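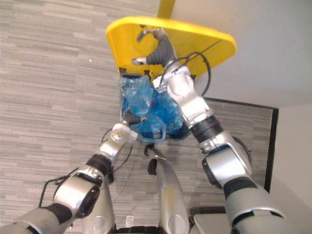 Bin with yellow lid and blue liner, lid up.

# Hetberg House: common parts inspection

Checked by Yara Saab on 5th October, with Ismael Cordeiro for the plant room and roof. Comments are for residents as well as the managing agent. "OK" means no action.

## Entrance and lobby

- [x] Front door closes and latches by itself. OK.
- [x] Entry panel, all call buttons. OK. The name card for flat 10 is out of date. Please send the office the right one.
- [ ] Lobby lighting. One fitting flickers. Reported to Griltitz, who hold the lighting contract.
- [x] Mailboxes. Locks OK. Please don't leave parcels on top of them overnight.

## Stairs and corridors

- [x] Handrails fixed firmly on every floor.
- [ ] Stair nosings. Loose on the flight between second and third. Taped for now, repair ordered.
- [ ] Corridors clear. A stroller and two boxes were outside flats on the fourth floor. The owners have been asked to take them in. Corridors are the way out in a fire and nothing may be stored in them. 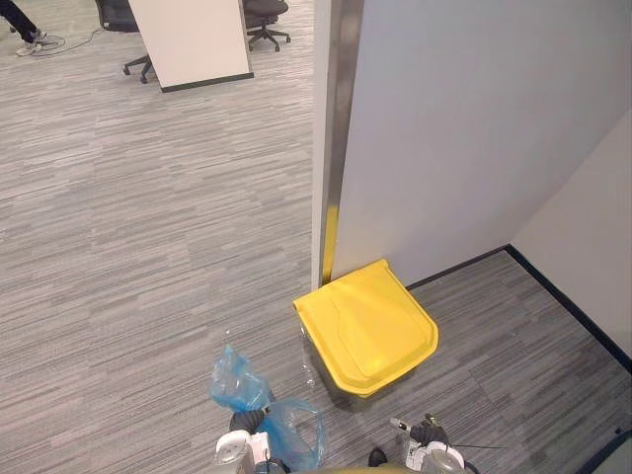

- [x] Fire doors close fully from any position. The one by the elevator was slow in June and has been adjusted since.
- [x] Emergency lights, short test. All came on. The full-length test is booked separately and notices will go up first.

## Trash and recycling

- [x] Bins have lids and liners.
- [ ] Trash room door. Found propped open again. It must be kept shut.
- [ ] Bulky items. One mattress left by the back gate. Removal will cost about $160, charged to the service account unless the owner comes forward.
- [x] Chute hatches, all floors. OK.

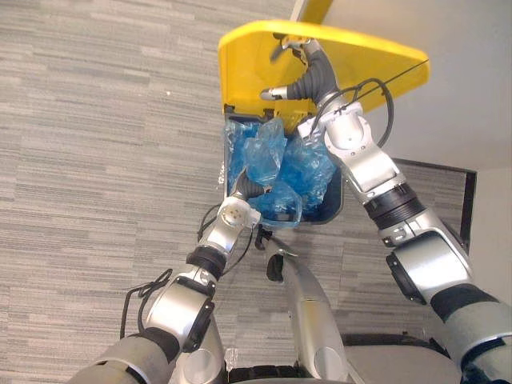

Bin on gray carpet, lid open.

## Plant room and roof

- [x] Boiler pressure within range. Service sheet signed by Somboon.
- [x] Water tank lid in place, no debris.
- [ ] Roof drain on the north side half blocked with leaves. Ismael cleared what he could reach. The rest needs a ladder and a second person.
- [x] Meter cupboard locked. Common parts water meter read 1,298.

## Elevator

- [x] Alarm button answered within one minute.
- [x] Doors reopen when blocked.
- [ ] Inspection certificate in the car has faded. New copy requested from Hernitz.
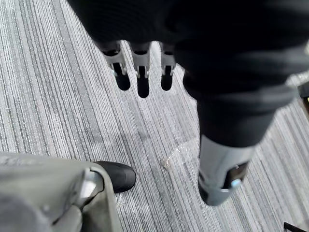 ## Follow-up

| Item | Who | Status |
|---|---|---|
| Lobby light | Griltitz | Reported |
| Stair nosings | Thaís Barbosa | Ordered, limit of $2,000 |
| Fourth floor corridor | Yara Saab | Recheck next visit |
| Roof drain | Ismael Cordeiro | Needs second person |
| Elevator certificate | Thaís Barbosa | Waiting for copy |

If something is missing from the list, leave a note in the office mailbox with your flat number and where the problem is. Anything urgent, such as a leak or a front door that won't lock, should be phoned in and not left as a note.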